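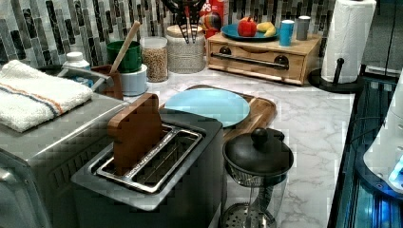
4.2 The breakfast counter station

The second workplace in our study is the test kitchen at Zivthorpe, where the company Skerora prepares recorded demonstrations for household robots. Until March of the study year, the work at this site was done by hand only: a person stood at the counter, performed a task such as making toast or setting out a plate, put everything back, and performed it again. After March the same tasks were given to the robot system, and the people were moved to the roles which the company calls "resetter" and "checker". We describe in this section what the work looks like now, and what the staff told us about the difference.

Figure 3. A counter prepared for the toast task at the Zivthorpe site. The slice in the toaster is made of wood. A board with an empty plate is behind the toaster.

We should first say something about the objects, as they matter more than we had expected. The slice in Figure 3 is wooden, but many other things are normal household goods, bought in ordinary shops. The mixture comes from the practice of the site. Bread makes crumbs, dries out during the shift and changes its shape when it is held many times. A wooden slice can be used for the whole year. The kitchen around it, on the other hand, is kept rather full on purpose. There is a towel, a jar, a crock with black utensils, a bread box with a plate on top of it, a French press. The toast task needs almost none of this. In the company's instruction such objects are named "standing items", and the resetter is responsible for them in the same way as for the slice and the plate.

4.2.1 What the resetter does

A resetter works with one counter during a shift. When an attempt is finished, the resetter takes the slice from where it was left, puts the plate back on the board and looks over the standing items. After this a button is pressed and the next attempt starts. The written instruction for this is 2 pages long. It was written by Facundo Cabral, the site lead, who had himself worked at the counter in the earlier period. In his words it should be "short enough that people really read it".

In practice we observed that much of the work is not in the instruction. An example is the position of the slice in the slot. The instruction says only that the slice must be "inserted and visible". However, all the resetters we spoke with knew that a slice which stands a little inclined is harder to grasp, and some of them put it inclined from time to time, so that the attempts would not become too similar. One resetter called this "being fair to it". Another one never did so, and thought that her colleagues were making the results worse. There had been no discussion of this question in a meeting before our visit, and the checkers did not know that the practice existed.

A second example concerns the standing items. The instruction asks that they are changed "regularly". How regularly was left to each person. We found that the resetters on the morning shift changed them more, and that they had a certain pleasure in it. They spoke about the counter as if it were a kitchen of somebody they knew – one of them said that she always tries to think who would live there, and what this person had eaten the evening before. The afternoon shift mostly moved the cups and left the rest. When we asked for the reason, they answered that they came to a counter which was already well arranged, and that it felt impolite to disturb it.

4.2.2 What changed in the working day

The daily number of attempts is the most visible change. In the period of manual work, the site planned its week from the number of hours, and a slow morning could be balanced by a quick afternoon. Now the site has a target of some 2,000 attempts in one week for all counters together, and a screen by the door shows how many remain. The staff did not describe this target as too high. Their complaint was of another kind. A person who performs the task can choose her own rhythm, for instance to work quickly before the break and slowly after it. A person who waits for the machine has a rhythm which is given from outside. One attempt in the toast task lasts up to 90 seconds, and during this time the resetter is not allowed to reach over the counter, but also cannot leave it.

This waiting time was the subject on which people spoke the longest in our interviews. It is too short for reading or for another task, and too long for standing without a thought. Some people used it for talking with the neighbouring counter. Others told us that they watched each attempt with real attention in the first weeks, and later only listened. They said that they could hear a failed attempt from the sound of the wood on the rim of the toaster. We could not test this claim, but a checker from the same shift confirmed that resetters often looked up only in the moment when something had gone wrong.

The tiredness is also different. In the manual period the staff reported pain in the wrist and in the shoulder, and this has become less. In its place they mention the legs and the lower back, which suffer from standing. High stools were ordered from the supplier Gaete during our stay. The first ones were too low for the counter and went to the office, and until the end of our visit the right ones had not come.

4.2.3 What the checker does

The checker sits in a separate room and marks each recorded attempt as good, partly good or failed, with the program Bitow. Before March this role did not exist as a separate job. The person at the counter said aloud if an attempt should be thrown away, and this was the end of the matter.

The new division gave rise to small conflicts. A checker sees the attempt only on the screen, and must decide, for example, if a slice which touched the plate and then slid to the board is partly good or failed. The resetter has seen the same thing from one metre away and has often a clear opinion, but there is no field in Bitow where this opinion can be written. Yi-chun Tai, who moved from the counter to the checking room, described to us that in the first month she walked to the counter several times in a shift to ask what had happened. Later she stopped, as it delayed both sides. She considered this a loss: "I know the counter, so I can guess. The new checkers have never stood there, and they guess also."

It is worth noting that the checkers have a higher pay grade than the resetters, although both groups were the same people before. The company explained the difference with the screen training. The resetters whom we interviewed accepted that the training had been long, but several of them said that their own skill had simply not been written down by anyone. We return to this point in Section 6.

4.2.4 Changes proposed by the staff

In the last week of our visit we held 2 group talks, one with each shift. The proposals were practical. The resetters asked for a button to mark an attempt as doubtful, with a short spoken note which the checker could hear. They asked that people change between the counter and the checking room every second week. The afternoon shift wanted to receive the counter cleared, so that they could arrange it themselves. This last request surprised the morning shift, who had believed that leaving a finished counter was a help to their colleagues.

Mr Cabral agreed to try the button. The change of roles was more difficult for him because of the pay grades, and it was sent to the head office of Skerora. The cleared counter was tried from the next day on. According to the notes which he sent us later, the afternoon shift needed more time for the first setting, and the standing items were afterwards changed more often in both shifts. He did not keep separate numbers for the time before, therefore we can report this only as his impression.

We use cookies to remember your settings and to understand how readers use this journal. By continuing to browse you accept our cookie policy. Accept | Manage preferences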